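Subject: Re: [skastside-house] Floor in the meeting room, oil or lacquer?
From: Liv Sundqvist
To: skastside-house list

Yvonne Yeoman wrote:

> Before we order anything for the meeting room I would like to
> hear from people who have lived with an oiled floor for more
> than a couple of years. Folke says lacquer lasts longer and he
> is probably right, but the old lacquer in the hallway has worn
> through by the door and now the whole hallway has to be sanded
> again. Can an oiled floor be patched in one spot without it
> showing? And how long does the room have to stay closed?
>
> I have 800 dollars left in the September budget for this, and
> that has to cover the sander too.
>
> Yvonne

Yvonne,

We oiled the two front rooms at Skevarska 8 years ago, pine planks, no stain. I did most of it with Lovisa Sandberg. Answers in the order you asked.

Patching: yes. We have redone the strip inside the front door three times. You sand it lightly by hand with the grain, vacuum, wipe on a thin coat and buff it off. For the first month the patch is a bit darker than the rest. After that I can't find it unless I get down on my knees. Lacquer won't let you do that. The edge of the new coat always shows.

Closing the room: we walked on it in socks the next morning and put furniture back after four days. Rugs stayed off for two weeks. The can said ten days for rugs, but it was damp out and the floor still smelled.

Wear: it does scratch more than lacquer. Chair legs are the worst. Felt pads help if somebody checks them, and grit gets stuck in them, so plan on replacing them every year.

Cost: the sander was the big item for us. Sølve Bakke at Åberg rents out a drum sander and an edger together, and he will take the unused belts back. Ask him before you go to the big rental place. Oil goes further than you think on the second coat.

On color, Folke asked me last week how dark plain planks look next to gray walls. Warm brown with one gray wall and one pale beige wall looks like this, with a light gray baseboard along the beige side:
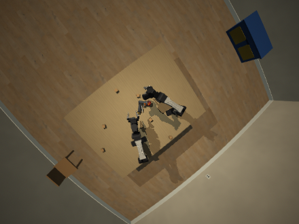

What I would do in your room

1. Sand in three passes, coarse, medium, fine. Stop at 100 or 120 grit. If you go finer the oil doesn't soak in well and you get shiny patches.

2. Vacuum twice, the second time the next day after the dust has settled. Do the window sills too.

3. Two thin coats, same day if the can allows it. Wipe off everything that hasn't soaked in after 20 minutes.

4. Lay the used rags flat outside or put them in a bucket of water with a lid. Oily rags in a pile can catch fire on their own.

5. Keep half a can for patching and write the date on the lid.

The hallway I would leave for now. If you oil it later, all the lacquer has to come off first, also in the gaps.

I have knee pads and a long-handled applicator you can borrow. They are in the shed at Skevarska.

Liv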